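보낸 사람: 비품 담당
받는 사람: 공용작업실 목록
제목: Re: [공용작업실] 흰 테이블 표면 관리와 바구니 분류 기준
시각: 오후 4시 54분

앞선 메일의 질문에 항목별로 답합니다. 원문은 인용으로 남겨 두었습니다.

> 안녕하십니까. Bilomham 동 이용자입니다.
>
> 지난번 공지에 유광 흰색 상판 테이블은 마른 천으로만 닦으라고 되어 있는데, 같은 공지 뒷부분에는 Flarnell 세정액을 희석해서 쓰라는 문장이 있습니다. 둘 중 어느 쪽이 맞습니까?
>
> 그리고 바구니 색 구분이 실제로 적용되고 있는지 궁금합니다. 저희 쪽에서는 파란 바구니에 필기구, 케이블 타이, 줄자가 다 섞여 있습니다. 색별 기준표가 있으면 다시 올려 주십시오. 예전 기준표는 보관함에서 못 찾았습니다.
>
> 하나 더, 바구니를 상판 위에 그냥 올려 두어도 됩니까? 바닥면에 긁힌 자국이 생긴다는 말이 있어서 묻습니다.

1. 상판 세척

공지 문구가 잘못되었습니다. 앞부분은 일상 청소, 뒷부분은 월말 청소에 대한 내용인데 편집하면서 소제목이 빠졌습니다. 정정합니다.

일상 청소: 마른 극세사 천. 한 방향으로 닦습니다. 원을 그리며 닦으면 조명 아래에서 잔자국이 보입니다.

월말 청소: Flarnell 세정액 12 ml를 물 1리터에 희석. 천에 묻혀서 닦고, 상판에 직접 분사하지 않습니다. 분사하면 모서리 이음매로 액이 들어갑니다. 닦은 뒤 물걸레로 한 번, 마른 천으로 한 번 더 닦습니다.

알코올 계열은 쓰지 마십시오. 유성펜 자국은 담당자에게 알려 주시면 별도 약품으로 처리합니다. 지우개형 스펀지도 금지입니다. 연마 성분 때문에 닦은 자리만 광이 죽고, 이 손상은 복구가 안 됩니다.

2. 바구니 분류

기준표를 다시 적습니다. 본동 기준이며 Bilomham 동에도 동일하게 적용합니다.

파랑(대): 길이가 긴 물품, 부피가 큰 물품. 자, 막대, 포장재.
노랑(소): 필기구, 마커, 소형 손공구.
청록(중, 낮은 것): 자주 꺼내는 소모품. 케이블 타이, 테이프, 라벨지.

질문하신 세 가지 중 필기구는 노랑, 케이블 타이는 청록입니다. 줄자는 기준표에 없었습니다. 소형 손공구로 보고 노랑에 넣겠습니다.

색만 보고 넣되, 안 들어가는 물건은 억지로 넣지 말고 파랑으로 보냅니다. 테두리 위로 튀어나오는 긴 물건은 뒤쪽 테두리에 붙여서 놓습니다. 앞쪽에 걸치면 손잡이 구멍을 잡을 때 걸립니다.

라벨은 이번에 붙이지 않습니다. 예전에 손잡이 아래에 라벨을 붙였다가 접착제가 남아서 전부 떼어 냈습니다. 색 구분으로 충분하다는 의견이 더 많았습니다. 반대 의견이 있으면 이 스레드에 답장해 주십시오.

3. 상판 위 보관

올려 두어도 됩니다. 단, 끌지 말고 들어서 옮깁니다. 긁힘은 바구니 자체보다 바닥면에 낀 모래나 금속 가루에서 생기는 것으로 판단합니다. 월말 청소 때 바구니를 뒤집어 바닥면도 같이 닦으면 됩니다. 고무 패드 부착은 검토했으나 채택하지 않았습니다. 패드가 닳으면서 상판에 검은 자국을 남깁니다.

배치는 파랑을 작업자 쪽 가까이, 노랑을 그 오른쪽으로 조금 뒤에, 청록을 노랑 오른쪽에 붙여 두는 것으로 통일합니다. 파랑이 가장 커서 뒤로 보내면 다른 바구니에 손이 닿지 않습니다.

4. 교체 물량

바구니 교체용 예산은 기존 한도 안에서 처리합니다. 단가는 노랑 기준 개당 2110원이고, 파랑과 청록은 견적을 다시 받는 중입니다. Katene 쪽 재고는 전 색상 합쳐 대략 200개라고 회신이 왔습니다. 손잡이 부분에 금이 간 것만 교체 대상입니다. 변색이나 잔긁힘은 해당되지 않습니다.

교체 신청은 동별로 모아서 한 번에 보내 주십시오. 개별 신청은 집계가 어렵습니다. 신청서에는 색, 수량, 파손 위치만 적으면 됩니다.

유광 흰색 상판과 바구니 세 개:

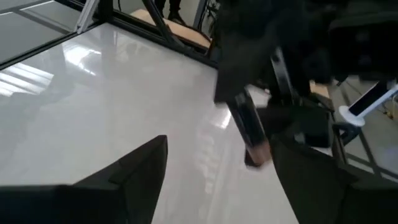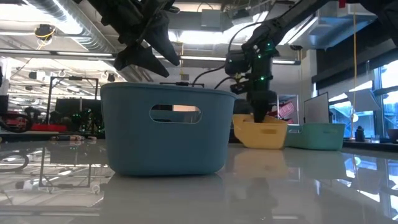 5. 남은 사항

Praltlow 창고에 있는 구형 바구니는 규격이 달라서 섞어 쓰지 않습니다. 테두리가 얇고 겹쳐 쌓으면 빠지지 않습니다. 필요한 분은 개인 보관용으로 가져가셔도 되는데, 공용 테이블에는 두지 마십시오. 이달 말까지 남는 것은 폐기합니다.

상판 모서리 보호 테이프는 보류입니다. 시험용으로 붙인 두 곳에서 먼지가 테이프 가장자리에 끼었고, 월말 청소 시간이 오히려 늘었습니다. 두께가 더 얇은 제품을 구하면 다시 시험하겠습니다. 아는 제품이 있으면 규격서와 함께 보내 주십시오.

세정액 희석통은 개수대 아래 왼쪽 칸에 있습니다. 희석한 액은 보관하지 말고 당일에 버립니다. 계량컵이 없어졌다는 신고가 있어서 새로 하나 넣어 두었습니다. 기존 것을 발견하면 같은 칸에 넣어 주십시오.

정정된 공지는 목록 보관함에 올렸습니다. 이전 공지는 출력본이 벽에 붙어 있는 곳이 있으니 보이는 대로 떼어 주시기 바랍니다. Bilomham 동은 출입문 안쪽과 개수대 옆 두 곳입니다.

비품 담당 드림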